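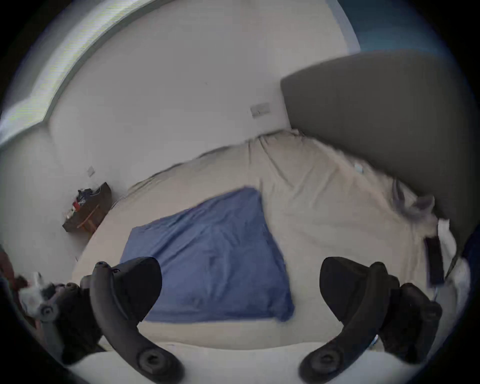 Sleep Habits of First-Year Students in Prernville
Project report, Health and Society module
January 31, 2023

1. Background

First-year students often say they sleep badly, but our college has very little data on it. The last survey was done in 2013 and only asked about bedtimes. We wanted to know how long students sleep on weeknights, and what they think keeps them awake.

2. Method

We put paper forms in the mailboxes at two dorms, Catacutan Hall and Resden House, in November. We gave out 300 forms. We also asked 26 students to keep a sleep diary for one week. The diary had four lines per day: lights out, time awake, naps, and caffeine. 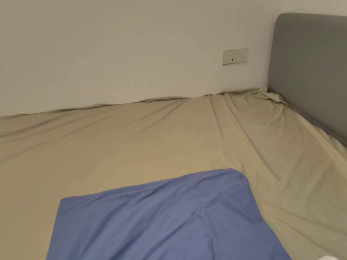

One diary keeper wrote in the margin that the form should have asked about noise in the hallway, as that was what woke them most nights. We agree, and would add a line for it next time.

3. Results

Weeknight sleep was shorter than weekend sleep in nearly all the diaries. Students with early labs went to bed at the same time as everyone else and just got up sooner. Naps were more common at Resden House – we don't know why.

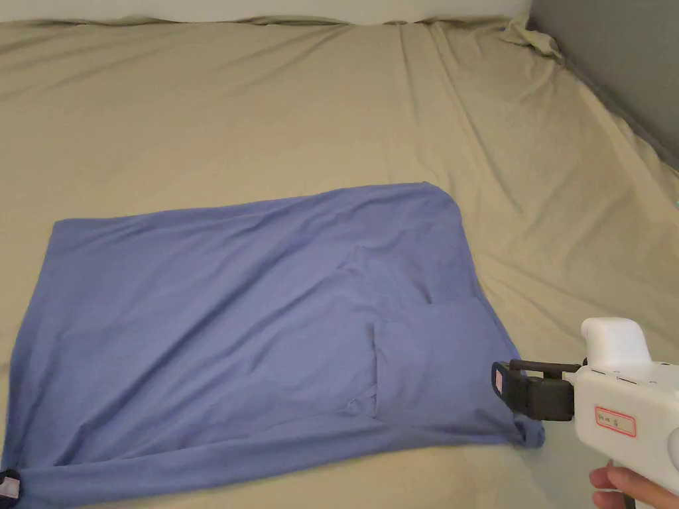 Phone use was the reason given most often for a late night, followed by coursework and noise. Room temperature came up more than we expected, mostly from people on the top floor of Catacutan Hall.

4. Limits

People who sleep badly may be more willing to fill in a form about sleep. The diaries also covered only one week, and two of the groups had midterms in it. 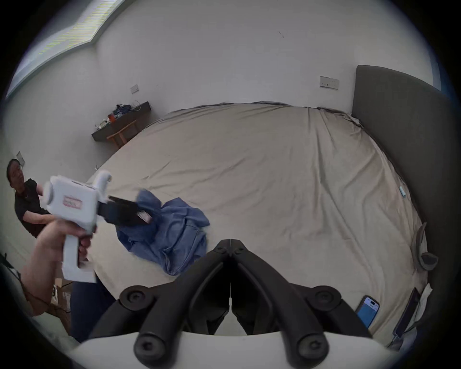

We typed the diary times into a spreadsheet by hand and checked each sheet twice. Some entries were hard to read – those were left blank. A copy of the blank diary form is in Appendix B.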